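I do home visits for a laundry service. Wash, dry, fold, put away, at the customer's place, with the customer's machine. I've been at it eight years. Our owners are now talking about automation and I have some thoughts, so this will be a long one.

The pitch came from a company called Funis. The line was "we take the folding off your hands." I would like to know who asked. Folding is the part of the day when my back gets a rest.

Wandine, where I work, has 39 people going out to homes. The plan as it was read to us: 20 of us spend part of every shift doing the work with grippers, so there's something for the software to learn from. Everyone else carries on as before "for now." I've heard "for now" before, at my last job.

What changes first is your hands. You've folded pants ten thousand times without thinking. Now you have two blunt fingers and you have to decide where to pinch. A pair of black pants on a soft bed has no edges worth the name. You go for the hem and get the bedspread.

What changes second is the clock. My old target was a full basket in the time it takes to listen to one radio show. With the grippers I'm at less than half of that, and the sheet on the office wall still has the old target on it. I asked Lucinda Kapoor, our shift lead, when that gets fixed. She said she'd raised it. I believe her. The sheet is still there.

Black clothes on a patterned bedspread, the usual kind of job:

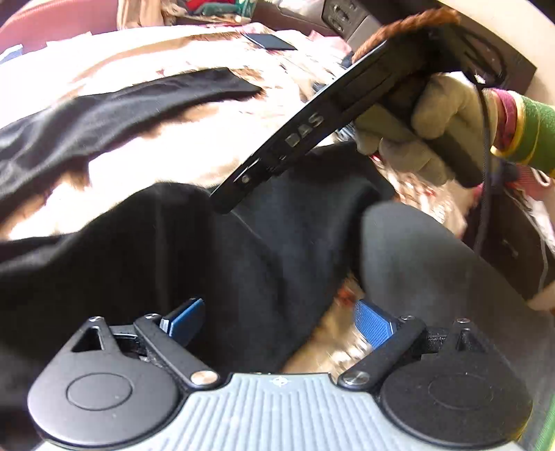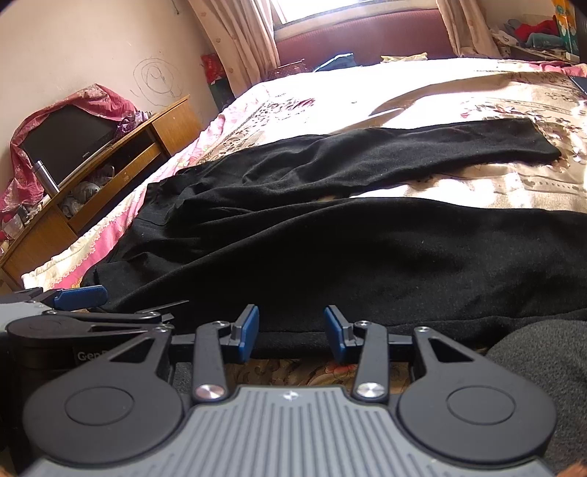 The slides they showed us had a white T-shirt on a white table. One shirt. Flat already. I've never been in a home like that. People have a phone on the bed, a bag on a hook, three generations of stuff on the shelf, and they want their pants folded in the middle of it.

A customer in Rutherford has me fold her husband's work shirts one way and her own another, and the towels in thirds because the closet is shallow. She told me once, years ago, and I've done it ever since. I asked the Funis guy where that goes. He said "preferences are on the roadmap."

To be fair to him, Rüdiger Kröger is polite and he answers email. He came out to Flernstead with me for a morning and tried the grippers himself. It took him 2 tries to get hold of a sock and he laughed about it. I liked him more after that. I still don't like the plan.

Also to be fair: one of my coworkers has bad thumbs and says squeezing a handle is easier on her than pinching cloth all day. I'm not going to argue with somebody else's thumbs. If they'd sold it to us as that, I'd have listened longer.

But pay is the thing. We teach the folding, and we get the same hourly rate as when we were just folding. Somebody at the meeting asked if there would be a bonus and got told we were "part of the journey." My landlord doesn't take journey.

I asked for three things in writing. New time targets for gripper shifts. The right to say no without losing hours. A straight answer on what happens to the routes if this ever works. I have the first one as a verbal yes and the other two as a "let's circle back."

They say we'll get a review in August. I've put in for the morning slot. If anyone here has been through something like this in hotels or hospital laundry, tell me what you asked for and what you got.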